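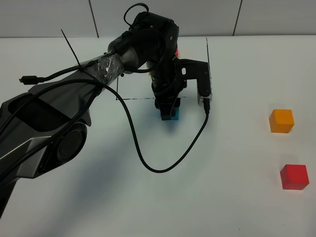 Misaki says it's the cable, it's always the cable, and I should quit blaming the software until I've wiggled every plug on that arm. So I wiggled them. She was right, of course, and I've lost most of an afternoon to it!

What happened: the run was going fine, pick up a cube, put it down, next one, and then the gripper just opened on its own halfway through a lift. The Dellex controller didn't stop, didn't beep, nothing. It logged 11 drops before I caught on (I was eating a sandwich, I'm not proud of it) and every single one was marked as a success. That's the part that bugs me – a dropped block I can live with, but a log that fibs is a whole other problem.

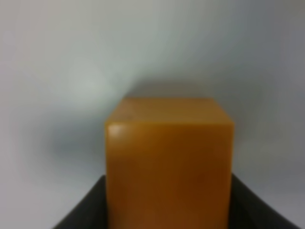

Posted by Misaki Morikawa's long-suffering bench mate, October 8, 2025

OK, so the rest of it. The fault only shows up when the wrist turns past a certain point and the long cable gets tugged. Slow it down and it behaves. Speed it up and out goes the signal for a blink, and the gripper lets go. We had something like it in September and I "fixed" it with tape, which I now regret.

Tomorrow I'm swapping the cable, then doing 20 slow runs with the stop button right by my hand. Amano wants the bad log too, all 1,360 lines. Need to remember to order 2 spare connectors.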